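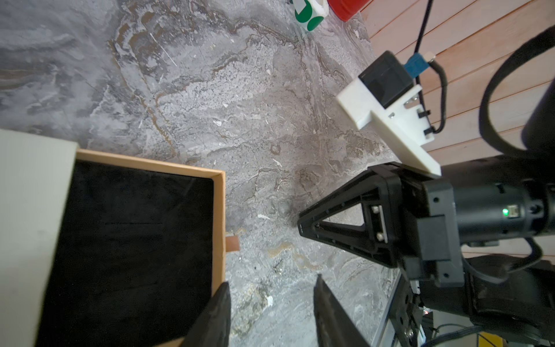 Forums > Home Storage > Jewelry & Small Stuff > Lining a box with black velvet-type fabric – worth it?

Lining a box with black velvet-type fabric – worth it?

nabila_o
Okay, box people, I need opinions. I've finally started on the jewelry box and it's in the photo, sitting on the marbled gray top. Light tan rim, black lining over the whole inside, bottom and sides. I had a cream cotton lining in my last one and it looked grubby inside a year, so this time I went dark and I love it so far! Silver really pops against it (I tried a chain last night and kept going back to look).

My question is dividers. It's one open space at the moment and I know what will happen, everything will slide into one corner and knot itself together. Do I glue in fixed dividers, make a lift-out tray, or just buy ring rolls and be done? Also, does the black stuff hold on to lint forever or is there a trick?

torarside
Nice and clean along the rim. Which glue did you use? I did one with spray adhesive and the corners let go by spring.

nabila_o
Plain white craft glue, brushed on thin with an old paintbrush, and then I wrapped a piece of card for each side and pushed those in. So the fabric is mostly held by being folded around the card. I glued the bottom piece last. It took me two tries – the first time I cut it exactly to size like a beginner and there was a bare line along one edge.

jannik.kuhlmann
Wrapped card is the way to go. I'll be the grouch about the black, though. I lined a watch box in black and it shows every bit of dust, every hair from the dog, and one gold earring back is a nightmare to find if it's black metal or dark bronze. I'd go gray next time. You've got all those grays in the marbled surface, a mid gray would have looked good with it too.

sanaa_b
Disagree with Jannik, sorry! I've had black in my drawers for years. Small gold things show up better on black than on anything. For the lint, wrap packing tape around your hand sticky side out and dab. Don't rub. If you rub you push the pile over and get those shiny streaks.

jannik.kuhlmann
Do you have a dog?

sanaa_b
Two cats.

jannik.kuhlmann
Then I don't know what to tell you, mine must shed more.

Nawal E.
On the dividers: lift-out tray, every time. I glued mine in and then I was given a wide cuff bracelet that fit nowhere. With a tray you can just take it out and start over. I make mine from mat board, slot the pieces together halfway like the cardboard in a case of bottles, and cover each strip before slotting. Cut the slots a hair wider than the board, the fabric takes up more room than you'd think.

torarside
How much wider? I did this once and it was so tight I bent a strip getting it in.

Nawal E.
For two layers of thin velveteen I go one and a half times the thickness of the board. Try it on scraps first. If it's tight, trim the pile off right where the strips cross, it's hidden anyway.

nabila_o
Nawal, that is really helpful, thank you. I hadn't thought about covering the strips before slotting, I was going to build the grid and then somehow wrap it. (How, I have no idea. With tweezers?)

Would you do the strips in black too or a contrast?

Nawal E.
Same fabric. I did a burgundy grid in a black box once and it looked like a box of chocolates with the chocolates gone.

indrek_l
I'm going to argue for ring rolls. I know it's less fun than making something, but a grid of little squares is terrible for necklaces, they hang over the sides and tangle with the neighbors. I keep rolls across the back half and leave the front half open for chains, each one in a small zip bag with the clasp sticking out. No knots in years. I buy the foam ones from Sokau and re-cover them, since theirs come in a beige I can't stand.

sanaa_b
Zip bags inside a velvet lined box, Indrek, you're breaking my heart.

indrek_l
They stay untangled! I don't open the box to admire the box.

jannik.kuhlmann
I do, a bit.

nabila_o
I do too, that's half of why I made it. But the necklace point is fair. Maybe a grid on one side for earrings and rings, and a long open channel for chains? I could put a couple of little loops in the lining at one end to hook the clasps on.

torarside
Loops work. Sew them to the fabric before you wrap the card, not after. A thin black elastic is fine, or ribbon. If you've already glued everything down you could do it on a separate covered strip and wedge that in at the end.

nabila_o
It's already glued, so the wedge it is. Going to measure tomorrow. I also want to think about silver tarnish. Does the fabric matter for that?

Nawal E.
Yes, some. Wool felt is bad for silver, it has sulfur in it. Cotton velvet or synthetic is usually okay, but some dyes aren't great. Put one piece you don't care about in there for a month with the lid on and see. I also tuck an anti-tarnish strip under the tray. Swap it when you remember to.

jannik.kuhlmann
Seconding the test piece. And let the glue air out properly before you close anything up in there. Mine smelled for a week.

indrek_l
And if you go with the grid, please post how the channel works out. I might be talked out of the bags.

sanaa_b
Saving this thread to quote back at you.

nabila_o
Will do! Grid first, then the loop strip, then a lid if I still have the patience.

4 comments from readers

Ouali cousin: Tell her to make me one. Black is fine, I have no pets.

mapledrawer: The packing tape trick saved a tray I was about to throw out. Dab, don't rub, she's right.

Andex fan: I used a grid insert from a drawer organizer and just covered the top edges. Not as pretty but done in an evening.

knotty_chain: Drinking straws for thin chains. Thread one end through, close the clasp, lay it in the long channel. It doesn't look fancy but it works for me.

Contact us | Copyright April 2025 | Back to top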